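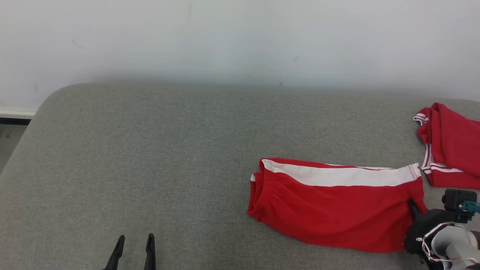
Lomwood Textile Care Group

Why the red still runs
3/21/26

Most households that wash at 30 degrees have had a pink shirt at some point. The usual explanation is that somebody put a red sock in with the whites. It is a fair account of the event and a poor account of the cause, which lies in how the red was fixed to the fibre at the mill.

Cotton is normally coloured with reactive dyes. These form a chemical bond with the cellulose, and once formed that bond is hard to break in a domestic machine. The difficulty is that part of the dye reacts with the water in the bath before it reaches the cloth. This spent dye has the same colour as the rest but no means of attaching itself. It sits in the yarn until it is rinsed out, either at the mill or later in somebody's kitchen.

Deep reds need a lot of dye, so they leave a lot behind. A pale blue may come clear after two hot rinses. At the Votier dyehouse, a full red on cotton jersey is given 6, the last of them with a soaping agent close to the boil. Each one takes water, heat and time on the machine, and it is the first thing a buyer asks to have shortened.

Polyester behaves differently. It takes disperse dyes, which are pushed into the fibre at high temperature and held there as it cools. Washing at 40 degrees moves very little of this colour. Hot storage and heat pressing can move it, and so a white trim joined to a red panel may turn pink in a warehouse without ever meeting water. Makers of sportswear know the fault well. The cure is to choose dyes of higher molecular weight and to keep the press cooler.

Testing is simple in outline. A strip of undyed cloth is stitched to the sample, the two are washed together in a sealed steel pot, and the staining is graded against a grey scale from five (none) down to one. Mendes, a contract laboratory, handled 1,000 such samples last November, of which 200 were red. Of those reds, 100 fell below grade four on the cotton strip.

Colour-catching sheets do work, within limits. They hold a charge that attracts loose dye, and Disska sells one of the thicker types. A sheet can only take up what passes near it, however, and a tightly packed drum leaves dye trapped between layers – usually against whatever is palest.

For new red cotton, a separate wash at 40 degrees with plenty of water removes more loose dye than several cool ones. Vinegar and salt are often suggested. Neither fixes a reactive dye after the garment has left the mill. Take the load out as soon as the cycle ends, and rewash any stained item before it dries.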